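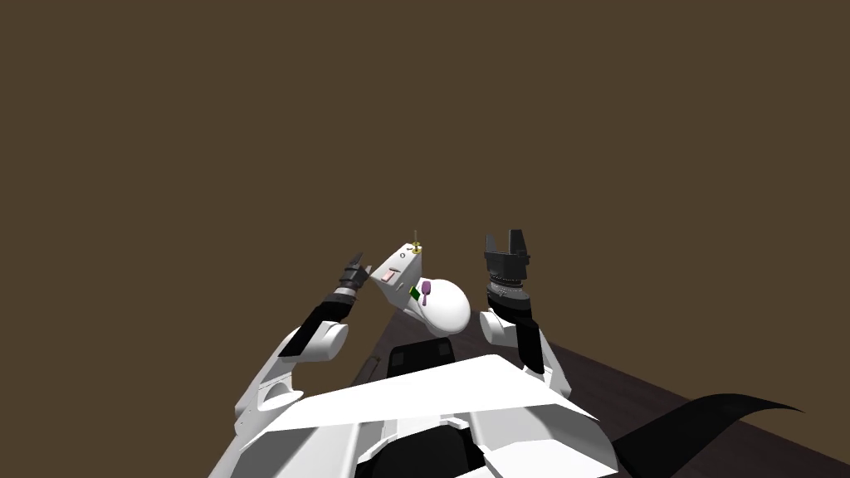

Two robot arms and a small white object over a dark wooden table. Computer rendering.

The two-year promise, read slowly

Anyone who bought a toaster or a kettle at Nultgate this winter has been offered the Tam plan at the register. It costs $42, it lasts two years, and the leaflet says it gives you "complete peace of mind in the kitchen." I asked for the full terms. The clerk had to go in the back for them, and they came stapled.

Start with the price. My toaster cost less than the plan that covers it. The clerk told me the plan makes more sense on a bigger purchase, and then asked if I wanted it anyway.

Page three has the exclusions. Crumbs are one of them. So is "mineral residue," so if you have a kettle and live in Cleldale, where the water leaves a white crust on everything it touches, I don't see what is left to claim for. Cords are covered, but only if the damage is at the plug end. Cosmetic wear is out, and so is any fault "consistent with daily use." I would like to know what other kind of use a toaster gets.

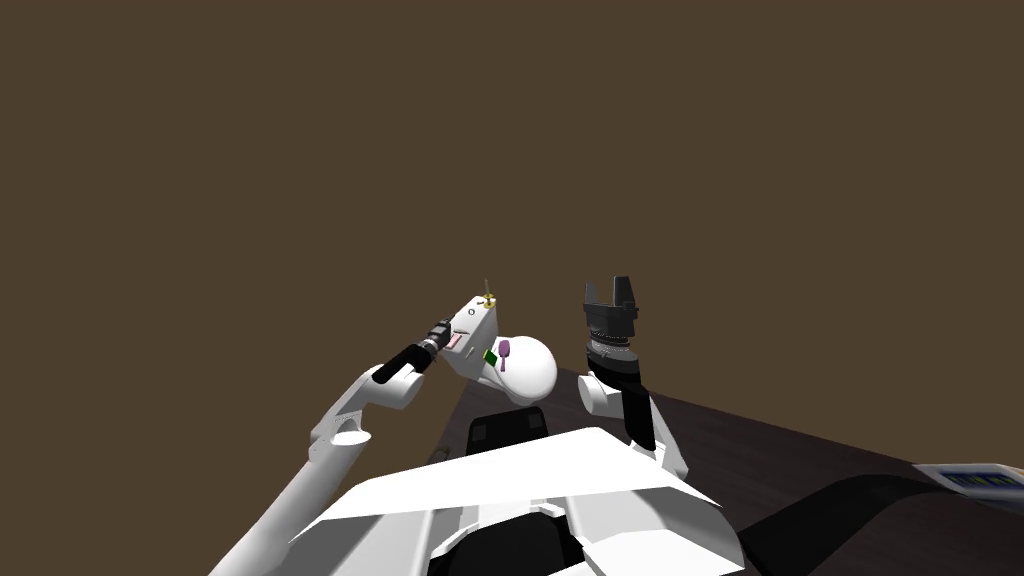 White arms against a plain olive-brown backdrop. Computer rendering.

The leaflet also says 3,472 local households are "protected." I wrote to Adton, the company that runs the plan for the store, and asked how many of those households had made a claim and how many got anything back. The answer thanked me for my interest and gave me the 3,472 again. A second letter got a coupon.

So-ying Chow on Mill Lane did make a claim, for a coffee maker that quit in the fall. She had the receipt and the box. She was told to mail the machine in at her own cost and allow six weeks. What came back was store credit for the "current value" of the coffee maker, which had dropped a good deal while she was paying to have it covered. She spent the credit on a smaller one and was offered the plan on that too.

To be fair to Nultgate, the clerks are polite, and they'll take no for an answer if you say it twice. They also honor the maker's own warranty, the one that comes in the box and costs nothing. On my toaster that runs a full year. The Tam plan begins on the day of purchase, so for the first of its two years you are mostly paying for something you already have.

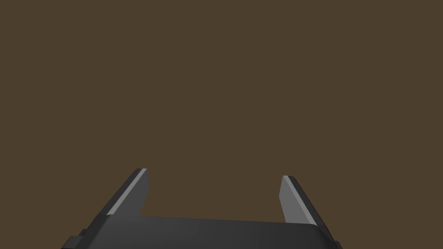 Adton says a "simpler, friendlier" version of the plan is coming in February. I have a copy of the draft. The type is larger and the exclusions have moved to page four. Crumbs are still on the list.

If you already bought the plan, look at the back of the receipt. There is a cancellation window, printed in gray, and the form has to be handed in at the store before closing. Ask them to stamp your copy. If you have made a claim, good or bad, drop a note in the newsletter box with the dates and what you were paid. I'll print the replies next time, and that includes any from people who were happy with it.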